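Dish drying

Dish drying is what happens between washing a plate and putting it back in the cupboard, and I've been writing this little encyclopedia long enough that it finally gets its own page! There are 2 main ways to do it: with a towel, or by leaving everything in a rack and walking away (I'm a walk-away person).
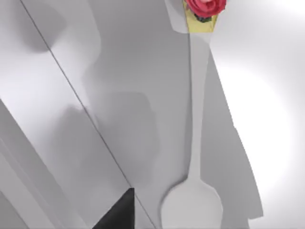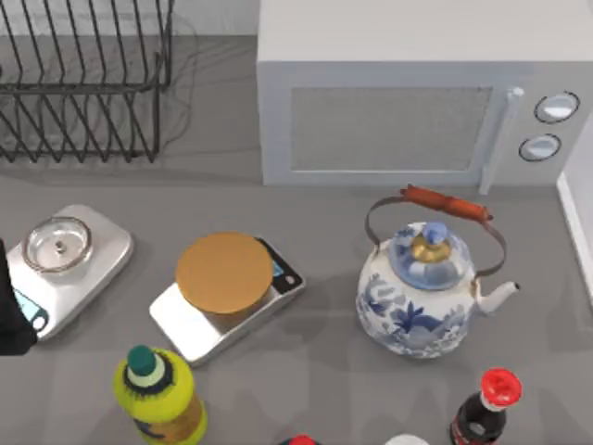 Racks come in wire, wood and plastic. Wire ones let the most air through, so they're quick, but the coating chips after a while and then you get rust spots on your mugs. Wooden ones look lovely and need a good scrub now and then. My aunt in Cukville had one that folded flat, and I still miss it.

Towels are a whole subject of their own. Linen leaves less fluff on glasses than cotton does, and a brand new towel of either kind hardly soaks up anything until it's been through the wash a few times. Adeel Bhutto, who helps me with these pages, swears by old flour sacks, and he's won me over!

Where you dry matters too. Air has to move, so stand bowls on their edges and leave a gap between plates if you can. Cups upside down on a flat mat stay damp inside for ages. Knives I dry by hand right away, always.

See also: Dish soap, Draining boards, Tea towels

Last edited Thursday, August 5, 2021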